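7. Fitting and testing the finger pads

Read this section through once before picking up a driver. The Mostutura build goes together quickly and comes apart for 20 minutes at a time.

1. Lay both finger linkages flat and check that they swing freely on their pins. A linkage that needs persuading now will need a hammer by June.

2. Slide a blue pad onto the end of each finger until it seats. Tighten the screw by hand, then a quarter turn more.

3. Close the fingers slowly. The pads should meet along their faces. If they cross like a duck with a grudge, swap left and right and go back to step 2.

4. Open and close the gripper 200 times. Put the radio on.

Note: Pads from the older Drendum kit will fit, in the sense that a foot fits in a mailbox.

Caution: Keep knuckles out of the linkages. They have no opinion about what they pinch.

5. Practice on household things before anything with a price on it. Start soft and light — boxes and full cups can wait until the pads have stopped creeping.
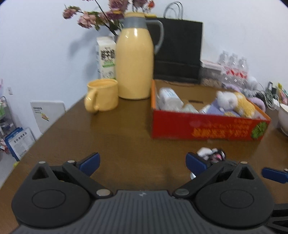

6. Check the screws again after the first session and write down which ones had moved.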